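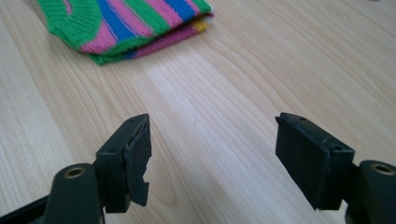
2 min read

Section 3: Folding and putting away your Ledska socks

Now that your socks are washed and dried, it's time to give them a proper fold (our favorite part of the whole business!). Any clean, flat surface will do nicely, and a smooth wooden tabletop is lovely to work on, especially with the bright striped pairs.

1. Lay the first sock flat and smooth it gently from cuff to toe with your palm, following the ribs of the knit.

2. Place its partner on top, heel over heel. With diagonal stripes the two won't always line up, so go by the heel and toe and let the pink, blue and green land where they like.

3. Fold the toes up toward the cuff, then fold once more until you have a soft little bundle.

4. Set the bundle upright in your Ulach drawer divider, folded edge facing up.

Note: Thicker winter pairs may only want one fold. Ivar Åberg, who wrote the first version of this guide, still rolls his, and you're very welcome to do the same.

Caution: Please don't turn one cuff inside out over the other. It stretches the ribbing, and a tired cuff never quite comes back.

If a sock has lost its mate, keep it flat in the side pocket until the next wash (see page 41).

Guide updated 29/10/2024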